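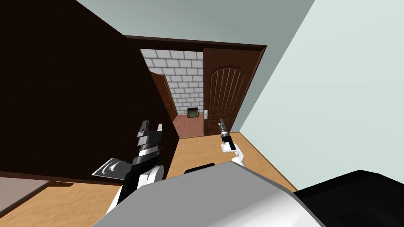
Doorway

A doorway is an opening in a wall that allows people, goods, air, and light to pass between two rooms or between the inside and the outside of a building. It may be fitted with a door or left open. The word is used for the opening itself, for the opening together with its frame, and more loosely for the area of floor just in front of it. In building work the bare hole in the wall before the frame goes in is called the rough opening or structural opening.

Contents
Terminology
History
Structure
Frames and trim
Thresholds and floors
Size and placement
Sound, air, and fire
Regional forms
Repair and alteration
Customs
See also

Terminology

The upright members on either side of a doorway are the jambs. The horizontal member across the top is the head, or head jamb. A lintel or header carries the weight of the wall over the opening and is normally hidden once the wall is finished. The sill or threshold runs across the bottom. Many interior doorways have no sill at all.

A door frame and a door casing are often confused. The frame lines the inside of the opening and holds the hinges and the strike plate. The casing, called the architrave in British usage, is the flat or molded trim fixed to the face of the wall to cover the joint between wall and frame. A doorway finished with plaster or drywall on its inner faces, with no frame or trim, is called a cased-out or drywall-wrapped opening in some trades, though usage differs from one area to another.

The stop is the thin strip against which the door closes. The reveal has two meanings. To a mason it is the depth of wall visible at the side of the opening. To a carpenter it is the narrow edge of the frame left showing beside the casing.

History

The earliest doorways were gaps left in walls of earth, brush, or stone, closed with hides, mats, or woven screens. In stone buildings the width of the gap was limited by the length of slab that could be found to span it. Builders in several parts of the ancient world narrowed the opening toward the top, so that a shorter stone would do. Others stepped each course of stone inward until the two sides met, a method known as corbeling.

The arch allowed wider openings to be made from small pieces of stone or brick. Arched doorways are common in Roman building and in the medieval architecture of Europe and the Middle East, where the entrance of a large building was often set back in a series of receding arches. Timber-framed houses used a simpler arrangement, in which two posts and a cross-beam belonged to the frame of the building and also served as the door frame.

Interior doorways were few in most ordinary houses until fairly modern times. Rooms frequently opened directly into one another, and a person had to cross one room to reach the next. In grand houses the doorways of a row of rooms were sometimes lined up to give a long view from one end to the other, an arrangement called an enfilade. The spread of the corridor changed this. Once each room had its own door to a shared passage, the number of doorways in a house rose and their sizes became more regular.

Factory-made frames became widely available with the growth of steam-powered woodworking in the nineteenth century. The prehung door, delivered already hinged in its frame, came into general use in North America in the twentieth century and is now the usual choice for new houses there.

Structure

Any opening interrupts the path by which a wall carries load to the ground. The load above a doorway has to be moved sideways and brought down on either side. In a masonry wall this is done by a lintel of stone, concrete, steel, or timber, or by an arch. A lintel must extend past the opening at each end so that it has something to rest on, a distance called the bearing.

In a stud wall the header sits on shortened studs known as jack studs or trimmers. Each is nailed to a full-height king stud beside it. Short pieces called cripple studs fill the space between the header and the top plate. If the wall carries no load from above, the header may be a single flat board, and in light steel partitions it may be a length of the same track used at the floor.

Brick walls show the strain of a weak lintel quite clearly. Cracks start at the upper corners of the opening and climb in steps along the mortar joints. Plaster walls crack in a diagonal line from the same corners, although this can also come from ordinary drying and seasonal movement and does not by itself show that the lintel is failing.

Frames and trim

Interior frames are made of solid wood, wood fiberboard, steel, or aluminum. Solid wood takes screws well and can be planed if the opening goes out of shape. Fiberboard is straight and cheap but swells if it gets wet at the foot. Pressed steel frames are standard in schools, hospitals, and offices, where carts and trolleys strike them often.

A wooden frame is set plumb in the opening with pairs of tapered shims, then nailed or screwed through them. The hinge side is fixed first. The gap between frame and wall is left empty in cheap work and packed with mineral wool or foam in better work. Casing is put on last, after the floor covering in most cases, so that its foot can sit on the finished floor.

The width and shape of casing follow fashion. Narrow, square-edged casing was favored in the middle of the twentieth century and has returned since. Older houses may have wide molded casing with plinth blocks at the floor and square corner blocks at the head. Dark stain, clear varnish, and paint have all been common finishes. A frame darker than the wall makes the opening easier to pick out, and designers of housing for people with low vision sometimes ask for this contrast.

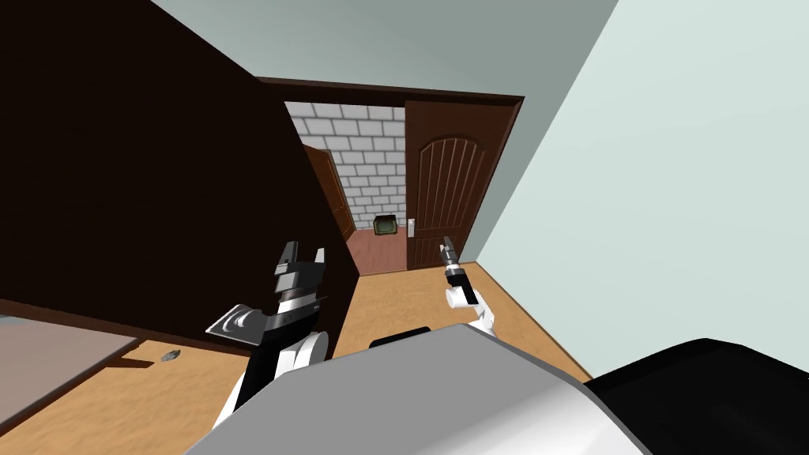 Thresholds and floors

The threshold covers the place where two floor coverings meet, and at an outside door it also keeps out rain and drafts. Interior thresholds may be of wood, stone, or metal. Where the same flooring runs through from one room to the next, the threshold is often left out.

Wood floors expand and contract across the grain as the humidity changes. Makers of floating floors commonly ask for a break at doorways, covered by a T-shaped strip, so that each room can move separately. Nailed strip floors are usually run through without a break. Where the boards change direction between rooms, a single board is laid across the doorway directly under the closed door.

A raised threshold is a tripping hazard and an obstacle to wheels. Most accessibility rules limit its height and require the edges to be beveled above a certain point.

Size and placement

The size of a doorway is set by what has to go through it. In houses the limit is more often furniture than people. Doorways to closets and bathrooms have traditionally been the narrowest in the house, which causes difficulty when an occupant begins to use a walker or wheelchair. The clear width is the figure that counts in such cases. It is measured from the face of the open door to the stop on the opposite side and is always less than the width of the door leaf.

Doorways are commonly placed near the corner of a room, with enough wall beside them for the casing and a light switch. This leaves longer stretches of wall free for furniture. A doorway in the middle of a wall is more formal and uses more floor space, as a path has to be kept clear on the room side.

Sound, air, and fire

A doorway is nearly always the weakest part of a wall in blocking sound. Much of the sound passes through the gap under the door, and sealing that gap can do more than fitting a heavier leaf. In houses with forced-air heating, however, the gap may be the only route by which air returns from a bedroom, and closing it can leave the room hard to heat.

Fire-rated doorways are tested as a unit, including frame, leaf, hinges, latch, and seals. A rated door hung in an unrated frame has no rating. Strips that swell when heated are set into the frame or the edge of the door to close the gap in a fire.

Regional forms

The farmhouses of Baltdale have a low doorway between kitchen and dairy, with a stone head cut from the same block as one of the jambs. A building survey of the district recorded 346 of these, most of them since plastered over on the kitchen side.

In Zerkberg, row houses built for mill workers shared a standard structural opening of 895 millimeters and a door leaf 40 millimeters thick. Replacement frames in this size are still made locally. The casing is plain, 50 millimeters wide, and butted at the corners without a miter.

Repair and alteration

Doorways go out of square as a building settles. The usual signs are a door that rubs at the top on the latch side and a gap that widens toward one corner. Tightening the top hinge, or replacing one of its screws with a longer one that reaches the stud, often cures a slight sag. Larger movement calls for the frame to be taken out and reset.

Widening a doorway in a load-bearing wall requires temporary support on one or both sides and a longer header. Filling in a disused doorway is simpler, but the outline tends to show through the finish in later years unless the new work is tied well into the old. Some owners keep the casing and fit shelves in the recess.

Customs

Many cultures treat the doorway as a place of special meaning. Objects thought to bring luck or give protection are fixed to the jamb or hung from the head, and in some countries it is considered rude or unlucky to shake hands across a threshold. Carrying a bride over the threshold is a custom known in several parts of Europe and North America. Marking the height of growing children on a door jamb is a common household habit, and such jambs are sometimes removed and kept when a house is sold.

See also

Arch
Casing (trim)
Door
Lintel
Portal (architecture)
Threshold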